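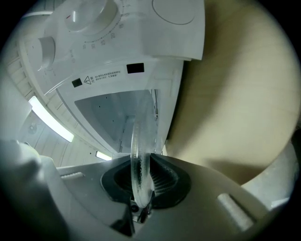

Hand-held gripper at the microwave, cavity open, timer dial at the top.

Recording a kitchen task by hand: notes for new club members

Every year someone joins the Trevaskis robotics club having watched a video of a robot making lunch, and wants to know why ours can't. This page covers the dull part that comes first, which is recording a person doing the job with a hand-held gripper. Follow it and you will get usable recordings. Whether a robot will learn much from them is another matter, and I'd ask you to keep an open mind in both directions.

The task for the Bimadby round is "put the cup in the microwave, shut the door, set the timer". The rules call this a beginner task. I don't agree, but it is what we have entered.

Before you start

Unplug the microwave. We never run it. The dial turns just as well with no power, and an empty microwave shouldn't be switched on anyway.

Wipe the finger with a dry cloth. Check the screw at its base and nip it up if it has any play. Don't overdo it. Then squeeze the grip a few times and make sure the finger moves freely.

Open the recording program (ours is called Fakiswood, don't ask) and make a new folder with your initials and the task name. "test2_final_new" is not a task name.

Doing a take

1. Start with the gripper well back from the door, at chest height. Press record and hold still for a slow breath.

2. Move in at the speed you would use if the cup were full. Most people rush. The fast takes look clever and are nearly all thrown away.

3. Put the cup down inside, open the grip fully, and only then pull back.

4. Push the door shut with the side of the gripper. Never use the tip of the finger, it bends.

5. Turn the large dial to 30. Go straight there. If you overshoot, carry on and finish, then mark the take as "overshot" in the notes box.

6. Hold still again, stop, save.

Change something small between takes: where the cup begins, how you stand, which lamp is on. If every take is the same, you have one take, however many files there are.

How many do we need?

The Pavatitz guide says 50 is enough for a task like this. Our first try used 50, and the result could find the door and not much else. We went to 200, throwing out the bad ones as we went, and it got better at the cup and no better at the dial. You will hear claims of 90 per cent success from other teams. Ask them how many tries that was, and whether anyone moved the microwave.

Checking your work

Watch every take back before you go home, at normal speed, right to the end. Delete it if the view is blocked by your sleeve, if the grip slips, or if you stopped before the dial was set. Be harder on your own than on other people's.

Put the gripper back on its charger and leave the dial at zero for the next person.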